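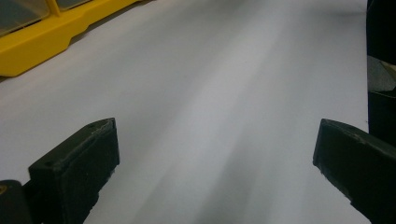

Figure 3. Yellow plastic part on a pale surface, soft diagonal bands of light.

4.2 Glare and reading comfort

Sithole and Mussa asked office workers in Kendudport about glare at their desks. We reused their form with small changes — two items dropped, one reworded. In all, 857 forms came back, most of them in August. Complaints peaked in mid afternoon, on the west side of the building mainly. Pale desktops drew more complaints than dark ones, even with blinds half down. Same pattern in the Grurdale offices, though weaker, and there the sample was small (19 desks).

Age mattered less than we expected. Distance from the window mattered a lot. Workers who could turn thier desks reported fewer headaches, but we did not ask how often they turned them. Lyimo reports a simliar result for school libraries. Task lamps are dealt with in Section 5.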